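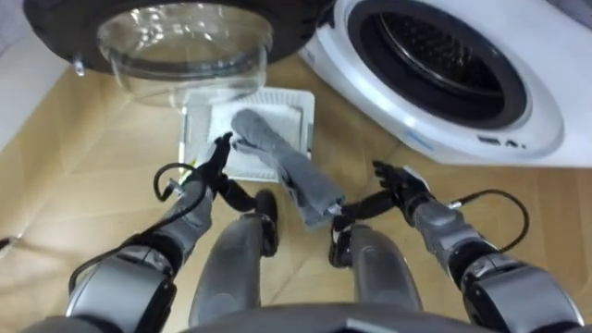

Ticket: Laundry task, right hand drops out during reach
Project: Nondov (student team)
Opened by: Rozália Fülöp
Assigned to: Andor Kiss
Opened: January 10, 2020
Priority: normal
Status: open, waiting on parts

Report
Right hand stops responding when the forearm is raised toward the washer door. Left hand unaffected. Arm joints keep tracking. The hand driver logs "timeout 50 ms", retries 7 times, then disables the hand. Fingers stay where they were. Restart clears it until the next reach.

Kiss
Is this the same fault as in September? That one was a bad config file on the left side.

Fülöp
No. Configs compared, identical except for hand ID.

Kiss
Raised timeout to 1000 ms. Fault still occurs, only later. Put it back to 50. Please run the reach with the wrist held fixed.

Fülöp
Wrist fixed: 3000 cycles on the bench script, no timeouts. Wrist free: fault within the first few cycles. Moving the cable loop by hand at the wrist end also triggers it.

Kiss
Connector or cable, then — not software. Swap the right cable with the left and see if the fault follows.

Fülöp
Swapped. Fault is now on the left hand. Replacement cable ordered from Jakab. Sock pickup tests on hold until it is fitted.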